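Section 4: Wall Installation and First Use

Applies to the Jostcombe 272 retractable indoor clothesline, single and double cord versions. Read Section 3 (Choosing a location) before drilling.

4.1 Before you start

Check the carton against the packing slip. The fixings bag is taped to the inside of the lid and is easily thrown out with the packaging. You will need:

Cordless drill with masonry and timber bits
Stud finder
Spirit level
Pencil and tape measure
Number 2 Phillips screwdriver
Stepladder

The wall plugs supplied suit brick and solid concrete. They are not suitable for plasterboard alone. On a plasterboard wall the mounting plate must be screwed into a stud or into a timber noggin behind the board. If neither lines up with the chosen position, fit the Zirkberg backing rail (sold separately, see Section 9).

CAUTION: Check for electrical cables and water pipes before drilling. Laundry walls often carry both, and pipes to the trough and washing machine may not run straight up from the taps.

4.2 Fitting the cassette

1. Hold the mounting plate against the wall at the height chosen in Section 3. The arrow stamped on the plate must point up.

2. Level the plate and mark the four hole centres in pencil.

3. Drill the holes. Masonry: drill to the depth of the plug plus 10 mm. Timber: drill pilot holes only.

4. Clear dust from masonry holes and push the plugs in flush with the surface.

5. Screw the plate to the wall. Tighten the screws by hand in a diagonal pattern. Do not use an impact driver on the plate.

6. Hook the cassette over the two upper lugs and press the lower edge in until it clicks.

7. Fit the locking screw underneath the cassette.

Note: The locking screw is not optional. Without it the cassette can lift off the lugs when the cord is pulled upward.

4.3 Fitting the receiver hook

1. Draw the cord out by hand to the opposite wall. Keep it level. A second person makes this easier.

2. Mark the wall where the cord end touches, then let the cord return slowly. Do not release it.

3. Fix the receiver to the wall, centred on the mark, with the two short screws.

4. Draw the cord out again, place the ring over the hook and turn the tension knob clockwise until the sag is taken up.

CAUTION: Do not continue turning once the knob begins to ratchet. The ratchet protects the spring, and forcing it will void the warranty.

4.4 Setting the cord

New cord stretches. Leave it extended and unloaded for 30 minutes, then take up the slack at the knob. Expect to repeat this once or twice in the first few weeks of use. Cord that continues to sag after that has usually been overloaded or is slipping at the drum; see Section 8.

The cord is PVC-coated polyester. Before the first load, wipe its full length with a damp white cloth to remove any manufacturing residue. Do not use bleach, methylated spirits or citrus cleaners, as they harden the coating.

4.5 Loading

Spin the wash at the highest speed the fabric allows. Hang the heaviest items nearest the walls and the lighter ones toward the middle. Peg shirts by the hem and trousers by the waistband. Leave a gap between items so air can move through. Keep a window open or run the exhaust fan until the load is dry.
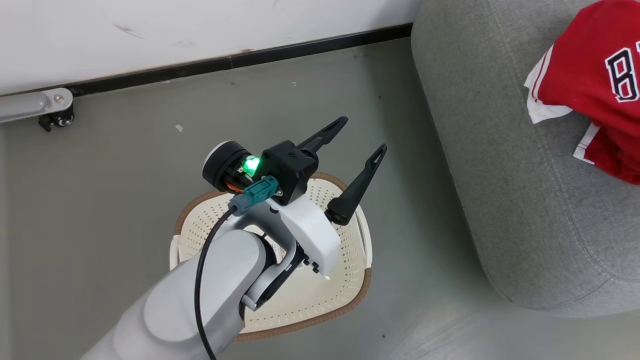 What should be done if the cord will not retract fully?

Release the locking screw, unhook the cassette and check that the cord is lying flat in the guide slot. If it has jumped the guide, draw out a short length, seat it with a finger and feed it back slowly.

If the cord is seated correctly and still stops short, turn the tension knob anticlockwise until it is free, then try again. Do not open the cassette. The spring is under load at all times.

4.6 Replacement cord

Use only Iltska cord, in white or grey. Thicker cord will jam on the drum. Quote the model number on the underside of the cassette when ordering.

Technical content: Oldřich Oravec. Revised June.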